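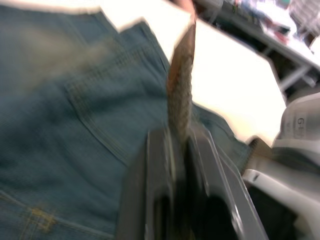

Nigam suspend une cellule de tri textile après un défaut de pince

Skelcombe, 5 février 2021 — La société Nigam a mis à l'arrêt une cellule robotisée de son atelier de Skelcombe, où des bras manipulent des jeans et leurs ceintures avant revente. Selon l'entreprise, une pince est restée fermée sur une ceinture malgré l'ordre d'ouverture, puis le bras a repris son mouvement alors qu'un opérateur intervenait à proximité. Personne n'a été blessé.

Le relevé de la machine indique une force de serrage de 122 newtons, pour une limite réglée à 80. L'arrêt d'urgence a été actionné à la main.

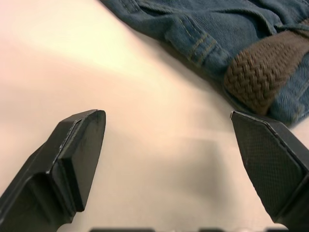

La pince ouverte, près d'un jean et d'une ceinture tressée marron.

Flarnach, qui assure la maintenance, soupçonne un capteur de position. Le logiciel de commande, Caltadine, aurait interprété la pince comme ouverte — une erreur déjà signalée en mai sur un autre poste, sans suite à l'époque. Les 195 articles en attente sont traités manuellement. La cellule ne redémarrera pas avant le remplacement du capteur et un nouvel essai des barrières de sécurité.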